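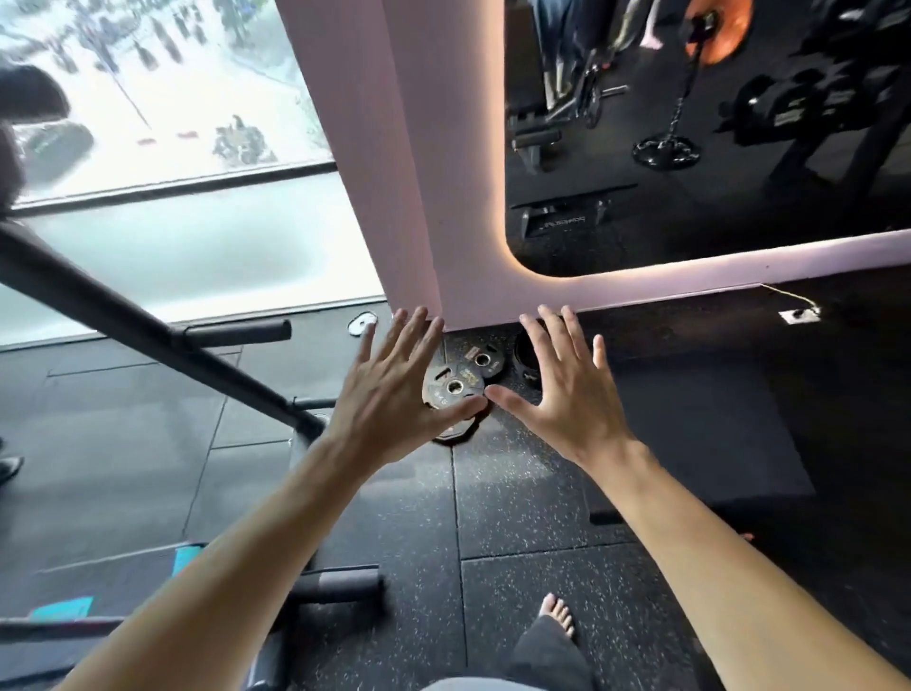
Call for participants: hand movements in gyms (Levance plate-handling robot)

Amaral is looking for people who train with weights to take part in a study of how hands move near gym equipment. The study follows a fault in the Levance, our mobile robot that picks up weight plates and puts them back on the rack. No experience with robots is needed.

What went wrong

In November a Levance on trial at the Dilatden gym closed its gripper on a plate while a member was reaching for the same plate. The member's fingers were caught between the plate and the gripper pad. The force limit worked and the gripper opened again within 2 seconds. The member had bruising to two fingers. We stopped the trial the same evening and have not run the robot around members since.

The log shows that the robot had seen the hand up to the moment it came near the plates, and then lost it. When we went back through earlier logs we found the same loss of detection 14 times, with no contact in those cases. Most were with an open hand, back facing up, over dark flooring, with plates close by. Mirrors and strong window light made it worse. Our training recordings had very few views like that, and almost none of bare arms seen from above.

A second fault made the first one matter. When the robot lost sight of a hand it treated the space as clear. The software has been changed so that it now stops and waits. That change is finished and is being checked separately. The recordings we are asking for are for the detection problem.

What you will do

You will wear a head-mounted camera and carry out short tasks on the gym floor. Some are done with empty hands: reaching out, spreading the fingers, bringing the thumbs together, holding still above the floor. Others involve lifting plates, moving them a short distance and putting them down. There are also tasks at a bench and near a mirror. You choose the plate sizes and may skip any task.

No robot will be switched on in the room during your session.

Sessions take place at our site in Drutov and last two hours with breaks. Each person is asked to come twice, once in daylight and once in the evening with the lights on. We have places for 8 people in each session group.

Who can take part

You must be 18 or over and able to lift light plates without pain. We want a range of skin tones, hand sizes and ages. People with missing fingers, limited grip, tattoos or a prosthetic hand are very welcome, as are people who wear gloves or wrist wraps. Please tell us if you have had a hand or shoulder injury in the past year.

Wear what you would normally train in. Short sleeves are preferred for the first visit. Shoes must be worn for any task with plates. Empty-hand tasks may be done barefoot.

Payment

You will be paid 380 dollars after the second visit. If you stop after the first you will be paid half. Travel is not covered. Parking is free behind the building.

Your recordings

The camera records video without sound. Other people's faces are blurred before anyone outside the study team sees the files. You can ask for your recordings to be deleted until they are added to the training set, and we will tell you before that happens.

A written summary of the Dilatden fault is sent to everyone who applies.

How to apply

Use the participant form on this site and choose "Levance hand study." Give your age, the times of day you can come and anything we should know about your hands or arms. Applicants who are not placed in the first group stay on the list for the next one unless they ask to be removed.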